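Istalwood Automation Hall
Open day safety walk-round: Cell 8, two-arm sorting table
Checked Sunday, 8.15 am, before doors. Second check at the lunch break.

1. Visitor barrier in place on all open sides
OK. One post by the Plaler stand had been moved to make room for a pushchair. Put back on its mark.

2. Emergency stops tested
OK. Both pressed and reset. The one on the visitor side needs a bigger sign.

3. Speed limited to demonstration setting
OK at first check. At lunch the setting had gone back to the normal one after a restart. Corrected before the afternoon group came in. Add this to the restart card.

4. Cables clear of the arms through full movement
OK, with comment. Run the whole routine slowly once and watch the loops near the wrist joints. Any cable that touches the table gets clipped up before the public run.

5. Table surface
Acceptable. The flattened cardboard must lie flat and not creep towards the bins. Check the fold line, as it lifts if anyone leans on it.
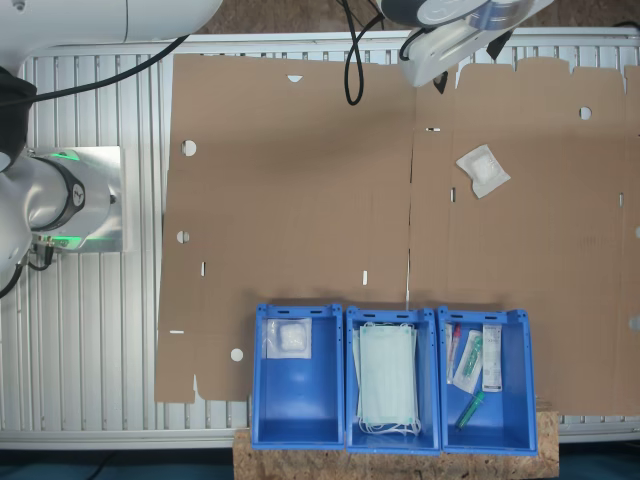
6. Bins seated and level
OK. They should not rock when pushed by hand. Bendley have offered a proper shelf for next year and we should take it.

7. Demonstration items
Comment. Everything used at this table is medical supplies, so visitors will ask to handle them. The answer is no. Syringes stay capped and are counted back into the store at close. Any wrapper that gets torn goes in the waste, not back in a bin.

8. Floor
Two loose mats near the Thân coffee counter, taped down. No trip points at the cell itself.

9. Presenter briefing
Done. Presenter stands outside the barrier while the arms are live. Questions are taken with the arms paused.

10. Visitor numbers
Last year the hall took 1,910 over the day and the walkway by this cell was tight. We are expecting around 2,441. Keep groups moving and hold the queue at the double doors if it backs up.

Outstanding: items 2 and 3. Cell passed for public running.

Istalwood Automation Hall | Contact the open day office | Copyright, all rights reserved | Back to top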